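4.2 Recording a cloth-to-bin episode

1. Set the blue bin at the far side of the table and leave the cloths bunched on both sides.
2. Home both arms, then press Record.
3. Pick one cloth per grasp and release it inside the bin.
4. Press Stop. Save failed grasps too — tag them "miss".

Caution: Keep hands off the table while Record is on.

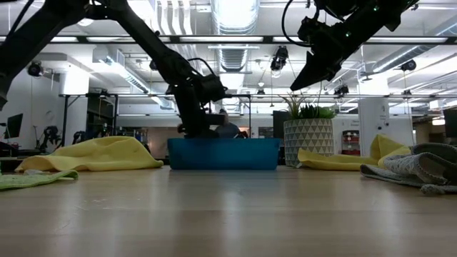 Zonley Data Collection Team

Note: A full set is 100 episodes. Move the planter between sets and log its new place.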